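Plumell Opens Second Lodge on the Orden Lakeshore

July 12, 2019

Plumell, the small hotel group, has opened its second lodge on the western shore of Lake Orden, a short boat ride from the village of Drondau. The first guests checked in this week, and the company says rooms are still available for most of the late summer.

The new property has eight lakeside cabins and a main house with a restaurant, a reading room and a sauna. Each cabin sleeps two and has a covered porch facing the water. There are no televisions in the rooms, though wireless internet is available in the main house.

Building work was finished in April, but the opening was held back while the old landing stage was replaced. Guests can now arrive by water from Drondau or drive in on the forest road, which has been resurfaced as far as the lodge gate. Parking is next to the main house, and luggage is taken down to the cabins by cart. 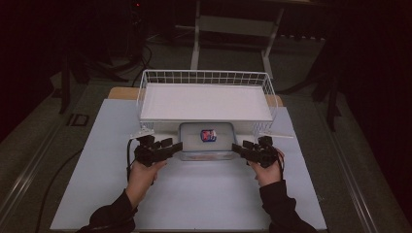

The restaurant, called Mägi, is open to day visitors as well as overnight guests. Dinner is a set menu that changes every evening and leans on lake fish, rye bread and vegetables from farms on the Drondau side. Lunch is simpler - soup, open sandwiches and a daily cake - and can be eaten on the terrace when the weather allows. Tables for dinner should be booked by noon the same day.

Walkers have a marked path of 8 kilometers that starts behind the sauna, climbs through spruce forest to a viewpoint above the lake and comes back along the shore. The lodge lends out rowboats and bicycles at no extra charge. Fishing permits are sold at the front desk, and a heated swimming dock is planned for next year.

Plumell opened its first lodge at the northern end of the lake, where the cabins are larger and set up mainly for families. The company said the new site is meant for couples and for people traveling alone, and children under 8 will not be admitted to the sauna area. Guests at either lodge may use the boats at both.

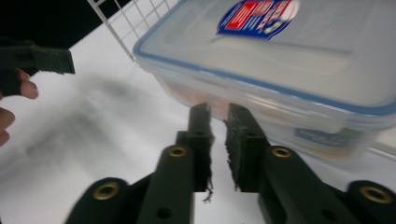 A hand-held gripper with dark, fuzzy pads at the tips of its fingers.

A seven-night stay in a cabin, with breakfast and dinner, starts at 700 euros per person. Shorter stays are offered outside the main season, with a minimum of two nights. The price includes the boat transfer from Drondau on the day of arrival and again on the day of departure. Dogs are allowed in two of the cabins and must be mentioned when booking.

The lodge will stay open through the fall and close for the winter after the first heavy snow.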